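Do people learn the rules of a board game faster from a booklet or from a friend?

My project for Intro to Research Methods, spring term

I picked this topic because my family fights about rule booklets every single holiday. My aunt reads every word out loud, my brother refuses to listen, and by the time we start it's almost midnight. So when our instructor, Thongchai Tanasarn, told us to choose something we could test with people we know, I had my question in about a minute!

I asked 39 students from the Alvarado dorms to learn a card game called Pimonero. None of them had played it before (I checked). Half the groups got the printed rules, which run to roughly 800 words, and the other half got me, explaining everything out loud with the cards in my hand. 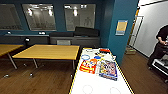

Rule booklets are longer than they need to be, and I say that as somebody who likes them. The trouble is that they have to cover every odd case, so the one thing you need on your first turn gets buried on page three. The outside of the package has the opposite job. A bright red-and-orange box with yellow lettering and cartoon-style graphics, or a game box with a busy printed picture and a blue border, makes you want to play right now, and then you open it up and there's homework. My booklet groups complained about this a lot, and two of them started playing before they'd finished reading.

After one full round everybody took a short quiz I wrote, scored out of 100. I tried the quiz on my roommate first and had to throw out one item because even I couldn't agree with myself on the answer.

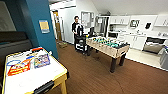
So which group did better on the quiz? The friend groups did, with an average of 86, and they also got to their first turn sooner.

I was pretty surprised by what came later, though. I asked everybody to come back in April and play again with no help at all, and the booklet groups remembered the scoring better – a lot better, in a couple of cases. My guess is that 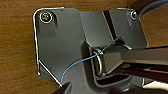
they had argued over that page together the first time, and the arguing made it stick. The friend groups just turned around and looked at me whenever they weren't sure (I had to keep my mouth shut, which was hard).

There are some problems with my setup. I got better at explaining as I went along, so the last friend group had it easier than the first one. I also know most of these people, and they may have been nice to me. If I did it again I'd record one explanation and play it for everybody, and I'd add a second game, probably Clokden, since its scoring is a lot simpler.

My aunt has read this report and says it proves she was right.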